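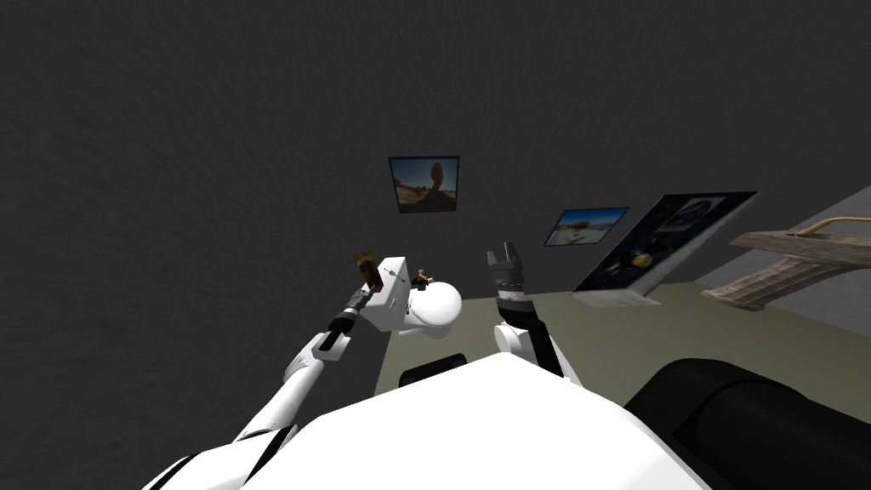 Wash it or leave it? Old wool warm-up jacket from a company team

Forum: Jerseys, Jackets and Game-Worn

pivotfoot_pete wrote:
Hi all, longtime reader, not much of a poster. I picked up a wool warm-up jacket at an estate sale last month and I can't decide what to do with it. It's from the Ernuler company basketball team (they made boilers, if I have that right) and it has ERNULER in chenille across the back and a felt number 78 on the sleeve. I know, 78 is a weird number for basketball! I've been told company teams just used whatever the football guys left over, which I kind of love.

Condition is pretty good except it smells like a basement, there's a yellow stain at the collar, and the snaps have gone green. Two moth holes by the left pocket. The lining has a tear I could fit my hand through.

So do I wash it? My wife votes yes, mostly because it's hanging in our hallway. I'd like to show it in a case eventually and maybe sell it down the road if the right person comes along.

screendoor_slam wrote:
Do not wash it. Please. I have seen so many good pieces ruined by somebody with a bathtub and a bottle of baby shampoo. Felt numbers from back then bleed, and once you have pink where you used to have cream you're done. The collar stain is wear. Wear is what people are paying for!

Air it out for a couple of weeks and leave it alone.

hoopsattic wrote:
I'm going to be the annoying one and disagree with Screendoor. "Never wash" makes sense if it's tied to a known player and you can photo match it. This is a company team jacket with no name in it. A buyer for that kind of thing wants to hang it on a wall or even wear it, and they don't want it stinking up the den. Also sweat and skin oil keep eating at wool, and moths go straight for the dirty spots.

I had a bowling league jacket sit on Jondola for 5 months with "strong storage odor" in the listing. Pulled it, cleaned it, relisted, and it sold in a weekend.

screendoor_slam wrote:
Bowling is a whole different crowd. And you don't know it was the cleaning, could have been new pictures or just who was shopping that week.

hoopsattic wrote:
Same pictures, lol. But fine, one jacket doesn't prove anything.

pivotfoot_pete wrote:
Ha, I knew I'd start something. Is there a name anywhere I should be looking for? I checked the collar and the inside pocket. The tag says Greco with a little winged shoe, and a size 42. Nothing handwritten that I can find.

benchwarmer_okla wrote:
Look under the lining! You already have a tear, so take a flashlight and look at the back side of the sleeve where the number is sewn on. Team managers sometimes inked initials there before the lining went in. I've found two that way, and one of them led me to a box score in the local paper.

Greco I've only seen on jackets from small shops in the Midwest. Somebody was asking 995 for one at a show I went to and I laughed, but it was gone by lunch so what do I know.

screendoor_slam wrote:
Gone by lunch could mean he put it back in the truck.

mothballmarge wrote:
I mend textiles for a living (mostly quilts and band uniforms) so I'll jump in. You're both a little right. A full soak is a bad idea with chenille and felt on wool, three materials that all shrink their own way. Doing nothing with moth holes in it is worse, though. I'd go in this order:

1. Bag it and freeze it. Squeeze the air out, tape it shut, leave it in a chest freezer for a week, let it come back to room temperature still in the bag, then freeze it again. That takes care of any eggs.

2. Vacuum it on low through a piece of nylon window screen. Do the pockets, under the collar, and inside that lining tear. Go slowly around the chenille so you don't pull loops.
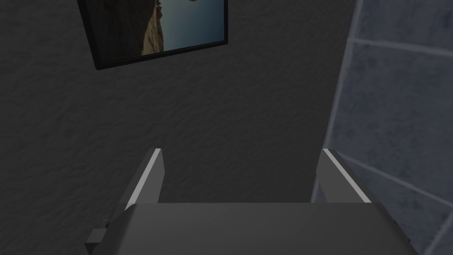

3. Test the dye. Damp white cotton swab, press (don't rub) on a hidden edge of the felt number, hold it for a minute. If you see any color at all on the swab, stop and keep water away from it for good.

4. If the swab is clean, you can blot just the collar with cool water and a drop of wool wash, then blot with plain water, then lay it flat on a towel. No hanger until it's fully dry.

5. Leave the snaps alone except for a dry toothpick around the rim. Metal polish will creep into the wool and you'll never get it out.

Tack the lining tear with silk thread if you want, big loose stitches that somebody can take out later. Keep a note of whatever you do and tell your buyer.

hoopsattic wrote:
I can live with all of that. I'd still do the whole collar and cuffs if the test came back good, but Marge knows more than I do.

screendoor_slam wrote:
Freezer and vacuum, yes. I'd stop there, and I'd still pay more for one that stopped there. We're not going to agree on this – I've made my peace with it.

benchwarmer_okla wrote:
One thing on the display end. If you get a case, don't get one of those with the light built into the top. I had a Drilix with the LED strip and the shoulders on my jacket got noticeably lighter than the rest. Could have been the window across the room, to be fair. Either way I keep a cloth over it now unless people are coming by.

mothballmarge wrote:
Probably the window, but a cloth is a good habit. And pad the shoulders with acid-free tissue, a bare hanger will leave points in old wool.

pivotfoot_pete wrote:
Thank you everybody! It's in the freezer as of Thu 8 July, right under the venison. Before it went in I did the flashlight thing and there IS something inked behind the number – looks like an R and maybe a K or an H, pretty faded. Library has the old newspapers on film, so I'm going Saturday to see if there was a roster. Does anybody know whether company teams usually got written up in the sports pages, or should I start with the plant newsletter?

benchwarmer_okla wrote:
Plant newsletter first, if they kept one. The papers mostly ran scores and last names.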